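Screening Rules and Secondary Selection: A Simulation Study

Group report, prepared by Rosalba Sala, Ettore Ferri and Zulkifli Ngau
Supervisor: Benedetta Lombardi

1. Background

Security agencies often select travelers for extra screening by means of a point list. Each behavior or travel detail adds points, and a traveler above a set total is taken aside. The lists are rarely published, so outside review of their error rates is difficult. Our project asked a narrower question: how does the share of wrongly selected travelers change when the threshold moves by a single point?

2. Method

We wrote a simulator, Trutavow, that generates traveler records and applies a point list to them. The list used here has 3 groups of items: ticket details, document details and observed conduct. The weights were set by the group and do not reproduce any agency's list. The main run used 3,472 records. A second run used 2,175 records with the conduct items removed.

Observer disagreement was modeled as random noise on the conduct items only. Ticket and document items were treated as exact - a simplification discussed in section 4.

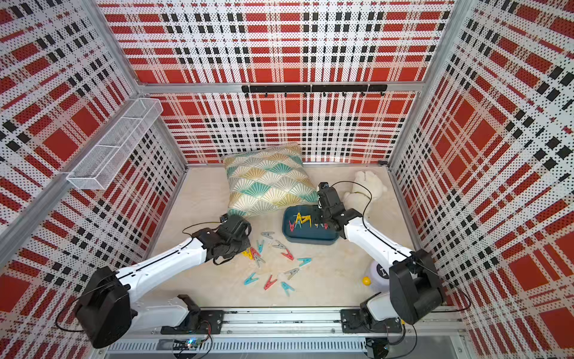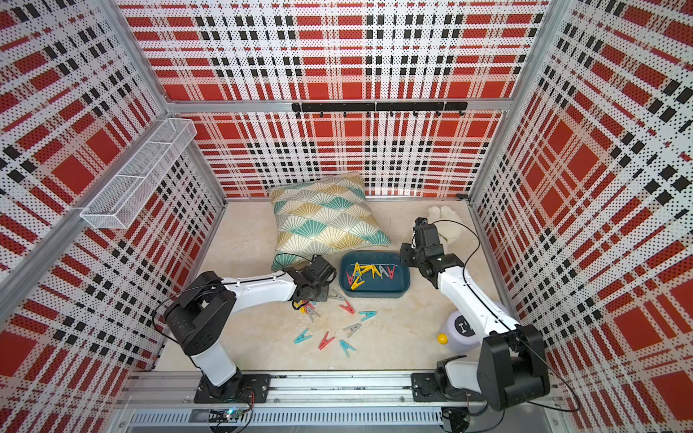

3. Results

In the main run, lowering the threshold by one point added more than 800 selections. Most of the added records had a single conduct item combined with a late ticket purchase. With conduct items removed, the same change had a much smaller effect, and repeated runs gave nearly the same selections. In the main run they did not, as the noise term moved many records across the line.

4. Limits

Real ticket data contain errors, mainly in names and dates of birth. Gerardo Mancuso reviewed our draft and pointed out that name matching alone could produce wrong selections on a similar scale. We did not test this. The simulator also treats each trip as independent, so a traveler selected once is no more likely to be selected again.

5. Remaining work

Name matching will be added as a fourth item group. The noise level should also be varied in small steps - the present value was chosen by hand. Code and settings are stored in the Utness folder on the department server.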